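4.2 What the operators did with the saved time 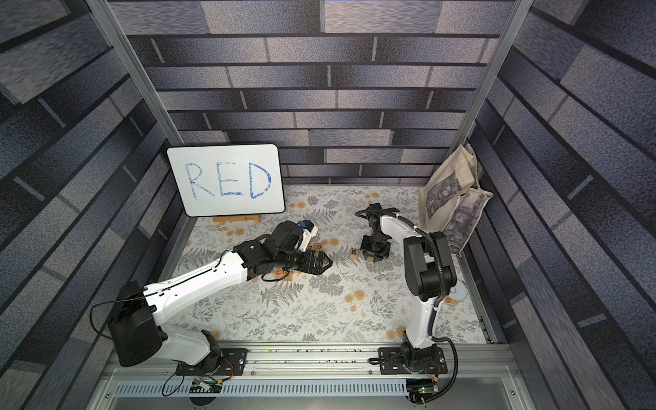 The claim most often made for the bench cells at Firkside is that they free people from repetitive handling. It was in the funding application, it was repeated to us by the site manager in the first interview, and it appears on the poster beside the lunch room door. We take it seriously enough to test it. The difficulty is that "free" has no agreed meaning on the floor, and the records kept by the company do not measure it.

Firkside prepares literacy and play materials for schools and clinics. Before the cells came in, sorting and laying out small parts was done by hand at long benches, in pairs, with a good deal of talk. Under the present arrangement one operator looks after a cell, sets out the pieces, starts a run and steps in when a run stalls. Figure 3 gives a cell with a spelling task laid out: the target word is on a whiteboard at the back and lettered wooden blocks are on the mat, within the working area of two arms mounted on a shared rail. The layout matters to the argument, because setting it out is human work and it is logged nowhere.

Figure 3. Two-arm bench cell with the target word RED and wooden letter blocks on a patterned mat.

We coded 774 interventions from the operators' own paper sheets, which they kept for us through April. An intervention was any occasion on which a person put a hand into the cell or changed a setting during a run. Of these, 256 were entered by the cell software as well. The remainder left no trace in the company's figures, and the hours attached to them were reported upward as unattended running. Whatever else may be said about the productivity case, it was built on a count that missed most of the labour.

Management disputed this reading. Dwayne Castellanos, the production lead, argued that many of the unlogged entries were trivial, a block nudged back by a finger's width, and that an operator under observation will write down more than usual. The second point is fair, and we can't rule it out. The first we find less persuasive. A nudge takes a moment, but the person who gives it has to be standing there, watching, at the right time. Bheki Zwane, who had worked the benches for years before moving to the cells, put it this way: "I used to do the job and think about something else. Now I don't do the job and I can't think about anything else."

His remark fits the pattern in the interviews better than the language of freed time does. Operators described the new work as lighter on the wrists and shoulders, and none wished to go back to full shifts of hand sorting. We don't want to understate that. They also described it as lonelier and harder to be proud of. When a tray came out right, credit went to the cell. When it came out wrong, the question was who had set it up. Damilola Garba kept a private notebook of layouts that gave her fewer stalls, and she had been asked to hand it over so that it could be written into the standard procedure. She did so, without extra pay or a change in grade. Two of the layouts now carry numbers and are taught to new starters.

It may be objected that the tasks we watched were easy ones, chosen for commissioning, and that harder work will show the cells to better advantage. The supplier, Rarnska, made this argument to us in writing. We note only that the same reasoning was offered at the Josmont site a year earlier, where the harder work had still not been scheduled at the time of our visit. Spelling a short word with blocks is a modest demand. If it calls for a skilled colleague within arm's reach, then the staffing assumption in the original business case, one operator to several cells, deserves a much closer look than it has had.

The survey results point the same way, though weakly. We sent forms to 200 employees across both sites and received 85 back, a return too low to carry much weight on its own. Respondents who worked directly with the cells rated their physical comfort higher and their say over the pace of work lower than those who did not. We had no baseline from before installation and so can't treat the difference as an effect of the cells. Those who moved across were partly volunteers, and the two groups differ in age and length of service.

Section 4.3 turns to training, where the gap between the written procedure and the practised one is easier to document.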